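Second set of fingers, and a table full of fruit

The arm has been done since January, if you can call it done. It sits on a plate bolted to the bench in the shared workshop, and it moves where I tell it to most of the time. What it doesn't have is any idea how to pick something up. I spent a few weeks writing grasping rules by hand, and they worked fine on wooden blocks. Then I tried an orange and it rolled off the bench.

So now I'm collecting demonstrations instead. You hold a gripper in each hand, you do the job yourself, and the recording goes into the training set. The arm never moves during this part. It doesn't even need to be in the same building, so I can do a lot of it on a kitchen table in the evening.

The job I picked is putting fruit on a plate. I wanted something with different sizes and different skins, where nothing is expensive and nothing breaks if it drops from four inches. Citrus is good because it is nearly round and wants to roll. Kiwis are small and fuzzy, and the fingers have to close further on them. Anything long like a mango can be picked up the wrong way, across the ends, and then it swings. I wanted some of those mistakes in the recordings too, along with the recovery, so I keep going after a bad grab and only throw out an episode if the fruit hits the floor.

I started with the fruit spread out in a neat grid. That was a waste of an evening. The policy I trained on it learned to go straight down between two things with plenty of room on both sides, and the first time I pushed the fruit together it closed on two at once. Now everything starts in a pile in the middle, touching, with the plate off to one side.
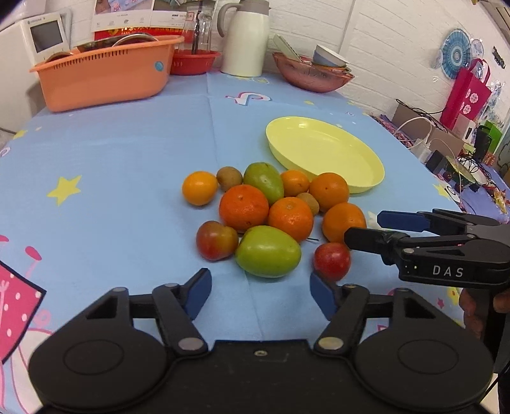 The other thing I changed was the finger pads. My first ones were printed in a hard plastic and had no grip on a waxy skin at all. The second set came from Kalmont, a small shop that cuts soft pads to whatever outline you send them. I asked for four pairs and I'm glad I did, as one pair tore at the screw hole inside a week. I had overtightened it. If you order pads like these, put a washer under the screw head and stop turning when it feels snug.

Recording goes through a logger called Wultura. It's free and ugly and I like it. Each episode becomes one folder with the video and the finger opening over time, and if the two clocks drift apart it tells you right away. Before that I was lining them up by hand, by snapping the fingers shut at the start of each take and looking for the spike. That works too, but it gets old fast.

So far I have 68 good episodes with the piled fruit. I'd like to get to 100 before I train again. The last run stopped improving at step 3225 and then slowly got worse, and my guess is that it had simply memorized the grid. A bigger set with messier starts should help. I reshuffle the pile between episodes and move the plate every few, left side, right side, farther back.

Some notes for myself, and for anybody trying the same thing:

Charge everything the night before. I lost most of a Wednesday to a dead battery.

Pick a patterned tablecloth for at least part of the set. The workshop bench is plain gray, and my first policy got confused by a newspaper.

Swap out the fruit when it goes soft. A mandarin that has been squeezed twenty times doesn't behave like a fresh one.

Next up is mounting the same pads on the arm itself. The bracket is drawn but not printed yet - the workshop printer has a clogged nozzle and there's a line for the other one.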